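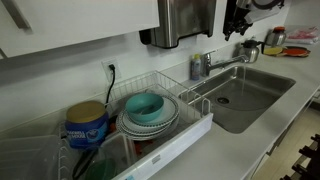 Torholm Folded Towels, the 2,000 Count Case: Six Months In

I never thought I'd have opinions on paper towels, but I run the kitchen side of a small shared studio building, and when you're the one who orders them you get opinions fast. We went through a case of the Torholm single-folds over the winter and I'm now well into the second, so I feel ready to talk.

First, what you get. The case holds 2,000 towels in paper-banded packs, and it comes in a plain cardboard box that fits on the floor of a broom closet if you stand it on end. I paid $64 for mine with shipping included. The price has gone up and down a little since, so check before you take my word for it.

The towels are white, one ply, with a light waffle texture on one side. They're thicker than the brown school kind (you know the ones, they smell like a wet paper bag) and thinner than a kitchen roll. One towel dries my hands if I shake them off over the sink first. Most people here don't shake, so most people take two. I've made my peace with it.

Where they really surprised me was on counters. I wiped down a greasy stove top with one and it held together all the way across, even in the corners where I had to scrub. Try that with the Brostby ones we used to buy and you end up with little gray crumbs everywhere! Windows are a different story. They leave lint, and I went back to a cotton rag for those.

Loading is easy enough. Slip the band off, fan the stack a bit with your thumb, drop it in and close the door. If you pack it too tight the first few towels rip in half when you pull, and then somebody goes digging with two fingers and makes it worse. I leave a gap on top, maybe the width of my hand, and the tearing pretty much stopped.

Now the gripes. The bands are glued on the stingy side, and in my first case several packs had come open in the box. You can still use them, but squaring up a slippery pile of loose towels is nobody's idea of a good morning. The other thing is dust. Open a new pack over a dark countertop and you'll see it, a fine white powder that needs a wipe before anyone sets down a plate.

I also tried the Ots recycled towels for a month in between. Softer, and 15 percent cheaper when I bought them, but they drink up water and then fall apart in your hand. Fine for drying hands, hopeless for spills. If hands are all you care about, get those and save the money. The Amari ones I've only used at other people's places — nice, thick, way out of my budget.

Would I buy the Torholm again? I did, back in December, and I'll probably order another case when this one gets low. Four stars. I'd go to five if they fixed the bands.

Edit: a couple of you asked about size. They fit a standard single-fold dispenser. I haven't tried them in a multifold one, so ask the seller before you order a whole case.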